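How to fold a fleece cloth so it stays flat

At Kedham we keep our fleece cloths on an open shelf, and for a long time they looked like a heap. Yutong Ren showed me this way in April and I still use it.

Put the cloth on a clean table with the soft side down. Smooth it with your palm from the middle to the corners. Fold it in half, bring the short edges together, then fold in half again. Do not pull the fabric, it will stretch and the corners will not meet. 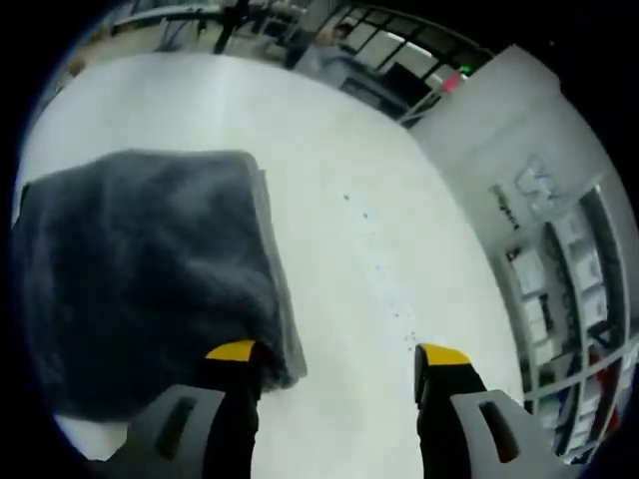

How do I stop the folds from opening on the shelf?
Put the cloth with its folded edge to the front and the open edges to the back. Press with a flat hand for a few seconds before you let go.

A small wave on the top is normal with thick fleece - you do not need to start again. If one corner stays out, open only the last fold and repair it there. Make not more than 2 folds after the first one, or the stack becomes too round and the next cloth slides off.

Thin cotton towels need a different method, and I will write it on another page.

Zhuoran Fu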